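I met Romana Paulík on a Monday in May, at the Gulano office, which is two rooms above a bike shop with no elevator. She had coffee ready before I'd got my coat off. She runs the recording kit side of the business, and I'd come to find out if the Lullidier hand grippers are worth the money.

"People think they're buying a robot," she told me, laughing. "They're buying the hands! You hold one in each fist and do the job yourself, and the arm learns from that later."

I asked about the marker cubes, because I'd read complaints that they feel bulky. She didn't argue. "The first set we made was awful, my wrists hurt by lunch. The cube sits behind the fingers now, so your own hand carries less of it." I tried a pair for a few minutes and found them lighter than I expected (though I did catch the cable on a chair, twice).

The set costs $732, and that covers both grippers, the cables and a hard case. The headset camera is extra, another $200, and I told her that stings a bit. She shrugged. "Brelen puts it all in one price and it comes out higher. I'd sooner you knew."

What I really wanted to hear about was setup. She says a new customer can be recording in 9 minutes, and I believe her, mostly, although the software asked me to calibrate all over again when I took the headset off for a drink of water. A fix is coming, apparently. Hoxha, the small firm that writes the software, has promised it for the summer.

And where do people go wrong? "They tidy too much," she said right away. "They clear the whole room and then the robot only knows a clean room. Leave your bags on the windowsill, leave the fan where it is. Put a couple of cups on the table and get going."

She still does sessions herself, four a week if she can get out of meetings. "It's the part I like. You stand at a table and move small stuff, and your head goes quiet."

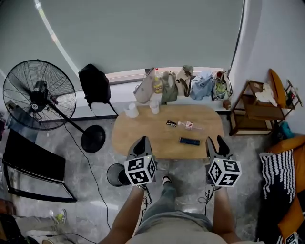
What you get in the case

Two grippers with the marker cubes already fitted, the cables, and a printed card for the first calibration. Spare finger pads are sold separately.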